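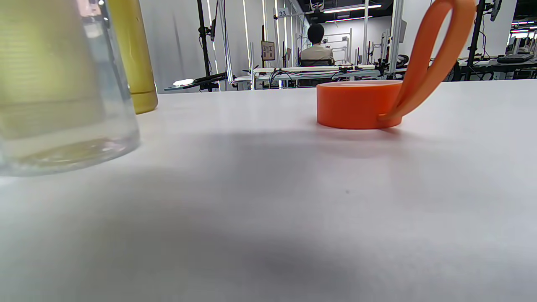
Falline has published results from a study of how robots learn to handle clear plastic, a material that cameras have trouble reading. The work was led by Mohammed-Awal Sarpong and ran through June at the company's Kinton site.

The team collected 2059 short demonstrations with a hand-held gripper tool that carries its own camera. A person holds the tool and does the task by hand, and the recording is later used to train a robot arm that never took part in the session. Tasks included picking up bottles, caps and containers from a white table and setting them down in a new spot.

After checking, 1722 of the recordings were kept. The rest were dropped, mostly for lost tracking when the tool moved too fast or came too close to the table.

Sarpong's group then trained 2 versions of the same model. One saw the recordings as they were. The other was also given a rough outline of each clear object, drawn by a program called Vahidi. The second version missed fewer grasps on clear containers. On solid-colored objects the two performed the same.

"The edge of a clear cup picks up the color of whatever is behind it," Sarpong said. "The model needs some help to tell which part is the cup."

The method still fails when one clear object stands in front of another, according to the report. It was also tested on a single type of arm, the Konance, and only indoors.

Falline plans to release the kept recordings along with the training code. A second round of collection will use darker tabletops.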